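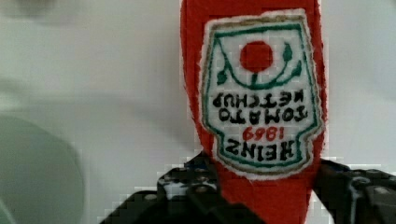 The Play Kitchen Set

Studo Play Corner — Gallery
Posted 19 November 2019

Studo has kept a play kitchen since we opened the children's room, and the small pieces have changed many times over. This page covers the set we use now. Most of it came in September with an order from Praltix, and the rest was already in our bins from earlier sets.

We get regular emails asking what we keep on the food table and how we look after it, so the notes under the pictures are mostly practical. The older galleries for the train table and the block shelves are still up under Rooms.

The ketchup bottle
The label reads HEINZ 1869 TOMATO KETCHUP, with a red tomato and a green vine on a white patch. It is a soft piece, and children who are just starting to read know the word on it before they know most others. It gets used on everything, including soup and cake.

Soft food is kept in its own bin, apart from the hard plastic. We spot clean it with a damp cloth and a little dish soap, then leave it on the rack overnight. We do not put soft pieces in the dryer. An earlier batch went through on low heat and the stitching pulled at the seams.

Storage
The food table has 2 bins underneath, one for dishes and one for food. Lids stay off during open hours. At closing everything goes back in and the lids go on. The bins are labeled with words and a drawing, so children can help with the sorting, and most of them like doing it.

We used to put out everything we owned. With 100 pieces on the floor the children mostly dumped and moved on. Now we set out a short selection and change it every 3 weeks — the games last longer and cleanup is faster. The pieces that are not in use go to the back closet, in boxes marked by type.

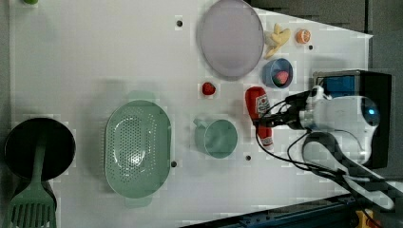 Photo: Studo / Rweyemamu Play Library

Fruit and dishes on the white table
Large oval plate, blue bowl, teal mug, and some of the fruit. One strawberry is in the bowl and a smaller one is loose on the table next to the plate. The banana is the peeled kind, with the strips of peel spread out, and the orange is a slice.

The plate is the most useful dish in the set. It is big enough for a shared meal, so children tend to put it down first and fill it together. The bowl works for cereal, soup, and feeding the stuffed animals. The mug goes missing more often than anything else and is usually found in the dress-up trunk.

Small pieces
The strawberries and the orange slice are small. We put them out for the older group only and bring them in before the toddler session starts. If you are setting up a table at home for mixed ages, check each piece against a small-parts tester. The tester we use hangs on a hook by the sink and visitors may borrow it.

Washing
Hard dishes are washed by hand in warm water after each session. Fruit is wiped down at the end of the day. Anything that has been in a mouth goes straight into the wash tub by the door — please don't put it back on the table. The tub is emptied at noon and again at closing.

Replacing pieces
We replaced 13 pieces this year, mostly cups and cut vegetables. Cracked plastic is thrown out. Soft food with a split seam goes in the mending basket, and it comes back if the repair holds. Single pieces can be ordered from Praltix, but dishes only come as a set, so we keep the extras.

Donations
We can take play dishes and play food in good condition. We cannot take anything with batteries, magnets, or chipped paint. Leave donations at the front desk during open hours, in a bag with your name on it if you would like the bag back.

Next gallery: the Urkico market stand, with the cash register and baskets.

Back to all galleries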